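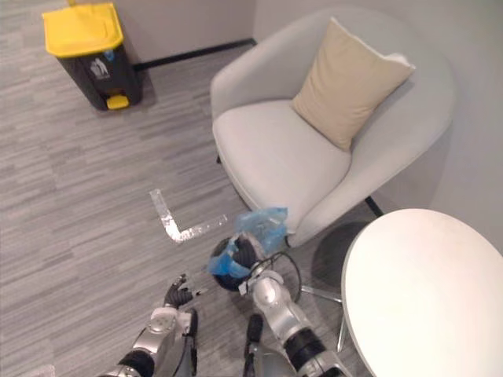
Right hand holding the blue bag near the armchair at Nornine.

Our visit to Nornine in October was to compare two hands for the same arms. Both tests took place in a carpeted corner with a yellow-lidded pedal bin, and both used thin plastic bags, the item our own site has the most trouble with.

The Alen hand has separate fingers and closes slowly. Staff said they had run 100 bag pickups with it that month and logged each one. The controller, called Mersha, lets the operator set grip force in four steps. We asked for step 2. We also asked about spare fingers and were told delivery takes 4 weeks.

The second hand, the Eto, is a rounded unit. Its fingertip wear parts are rated by the shop at 378 hours. Changing over from one hand to the other takes longer than we would like, and Mersha has to be restarted each time.

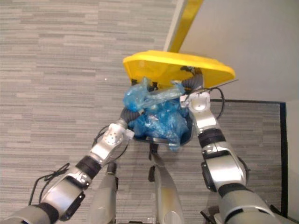

Both arms on the yellow dustpan, with the blue bags bunched against it.

Two-arm work matters more to us than single pickups, and we spent most of the afternoon on it. Cable routing at the wrist is on our list of questions for Nornine. They are sending the Mersha logs, and we will ask for a second session with our own bags.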